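Jorner notebook, background and effects

May 23, 2020

Big day on episode 2! The siege of Plidonach finally plays from start to end with no gray cards in it. It runs long, half the shots are still on placeholder color, and the bell tower is drawn at three different heights depending on who did the layout, but you can sit down and watch it as a piece of animation, and I did, several times, with cold coffee.

Picking up from the last entry: the problem was the hour bells. The script says the queen's army crosses the bridge before the second bell and the river mages answer after it. The storyboard had both on the same bell, so the mages looked like they knew it was coming. Jiahui Jiang moved the mage shots down by one page and slipped in a held shot of the river going flat. It's beautiful. Just water with no ripples, a slow push in, and then the second bell. I had been trying to fix this with dialog for a week and she did it with a drawing of nothing happening.

Banners next. This is my own patch so it gets more words.
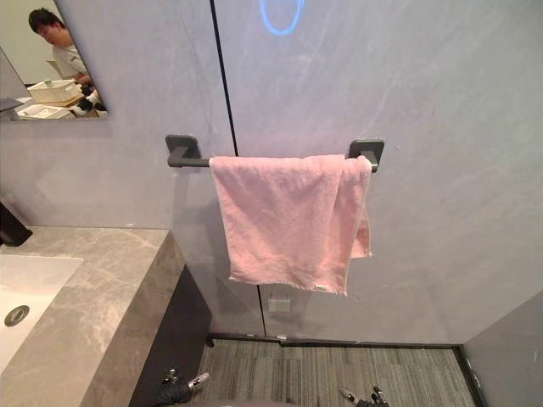 The throne hall has seven banners, one for each drowned province, and they have been bugging me since the first color test. They look printed on the wall. I'd drawn them as flat panels with a neat straight hem and two polite curves down the front, and every one the same. Cloth that has been hanging over a rod for a hundred years should sag and crumple. The pink towel on its bar is a much better model than anything in my reference folder: the front drops in a roughly rectangular shape but the folds are all wrinkled, and the bottom hem is uneven and a bit frayed. The bar slopes a touch down to the right too, and I'm stealing that for the rod over the third province. I redid that banner first, with the ragged hem and a bit of bare rod showing at the left, and the whole end of the hall suddenly has weight. I even kept the little white tag near the lower right corner, only mine is a strip of prayer paper. Six to go.

Notes to self on drawing them:

Start with the rod and the top fold, then the hem, then the folds between. When I start with the folds I end up with curtains.

Keep the wrinkle lines short. Long ones flicker as soon as the camera moves.

The line color should be a darker version of the cloth color. Black lines made the hall look like a different show.

Leave the crest alone until the cloth is approved. I painted two crests yesterday on banners I then threw out.

Tonantzin Ponce came by in the afternoon with the new spell circle for the mages and I want to write down how it works while I still remember. The old circle was one drawing spinning. The new one has two rings turning against each other, with the letters on the inner ring only lighting when they pass a gap in the outer one. So the spell reads itself out, letter by letter! She set it up in Sodar, which is what we're calling the effects template now (the old name was a swear word and it got into a file we sent out). You give it the word, the ring size and the speed, and it spits out the frames. I typed in the river mage oath, got it wrong, got it right, and then sat making it spell everybody's lunch order.

One catch. Sodar wants its letters evenly spaced, and the oath has that long opening letter with the tail. At normal speed the tail touches the next letter and they both light together. Tonantzin thinks we can treat the tail as its own letter. I'd like to keep the overlap for the elder mage, who is meant to be a bit careless, and fix it for everyone else. To talk over.

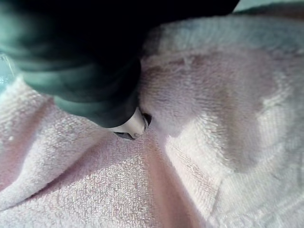
Gripper fingertip pressed into fabric.

Water, second pass. The flooded market shots had the same wave cycle under all the stalls and it read as wallpaper. I offset the cycle by stall, and then flipped it for the ones on the far bank. Better. Then I took the highlight layer down by a third and it got better again, so I took it down some more and it went to mud. Put it back. The setting I liked is saved with the shot as "market good", and please, future me, don't save over it.

Then the crowd. Jiahui wants the army to look like 1000 soldiers in the wide shot. The layout has 500 spears in it, counted by the tool, and I think it already looks like plenty, because the back rows go into fog and the eye fills in the rest. We tried it both ways. At 1000 the spears turn into a hatch pattern and you lose the bridge, and the bridge is the whole point of the shot. At 500 you can still see gaps where the wind comes through and moves the pennants. She agreed, with the condition that I vary the spear lengths. Fair. I'd copied one spear 500 times and she spotted it from across the table.

I also want to try her idea of having the front row break step when the bell sounds. It's a tiny thing. Two soldiers look up, the rest keep walking. We have the drawings already from the cut tavern sequence, where the same two looked up at a thrown chair, so it costs us a cleanup pass and new helmets.

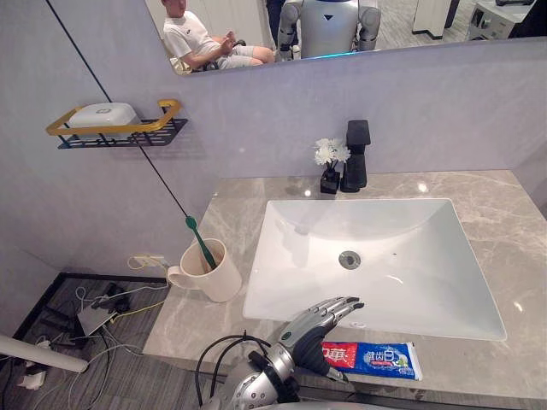
Helmets are their own story. The design sheet has the imperial helmet with a crest that leans back, and episode 1 went out to the test group with it leaning forward in four shots. A couple of people wrote in with theories! One had the forward helmets as a secret rebel faction inside the army. I love this so much that I put it on the wall. We are fixing the helmets, but I've asked whether the rebel faction can be real by November, when scripts for the second half are due.

Rendering: Kong (the loud machine by the door) got through the bridge sequence and stopped at the tower. Same error as before, a missing texture on the bell rope. The rope was renamed when we cleaned up the folders, and the tower scene still asks for the old name. I pointed it at the new one and restarted. Kong gets the tower, the smaller machine gets the hall, and the hall isn't to be started until the other six banners are in or we'll render it twice.

Sound sent over the first try at the second bell. It is huge and low with a sort of groan under it, and I made everyone listen to it. The mix against the flat river shot is a frame early. Move the bell, don't touch the river.

Left for tomorrow:
Banners four and five, crests off.
Ask Tonantzin about the oath tail.
Spear lengths, front three rows at least.
Pick one height for the bell tower. I vote for the tallest.
Check Kong before opening anything big.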